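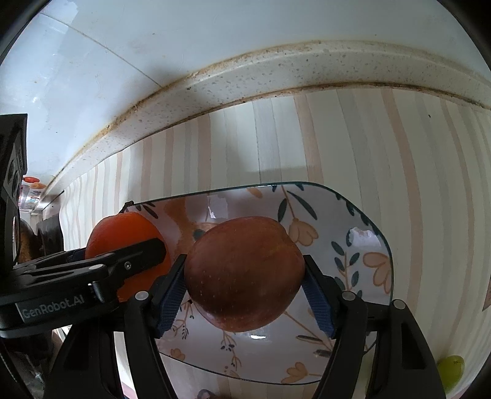

Care of Garden Bird Feeders and Bird Baths

Share 60 | Comments 2

Residents of the Inskip and Drundow estates are asked to follow the guidance below when keeping feeders and baths in shared gardens.

Feeders should be emptied and cleaned weekly. Discard old seed, scrub the tube and perches with hot soapy water, rinse well and leave to dry fully before refilling. Keep one brush for this purpose and store it away from kitchen items. Gloves should be worn, and hands washed afterwards.

A small feeder needs no more than 120 g of seed at a time. Larger hanging models may take 400 g, provided the contents are eaten within two days. Damp or clumped seed must be thrown away.

Tip out bird baths each morning and refill them with fresh tap water. Green growth can be removed with a stiff brush. Household bleach should not be left standing in the basin.

Move feeding stations to a new spot each month so that droppings do not build up beneath them. If sick or dead birds are found nearby, stop feeding and take the feeders down.

Guidance prepared by Khang Mạc, Raltness Grounds Office. Reviewed every May.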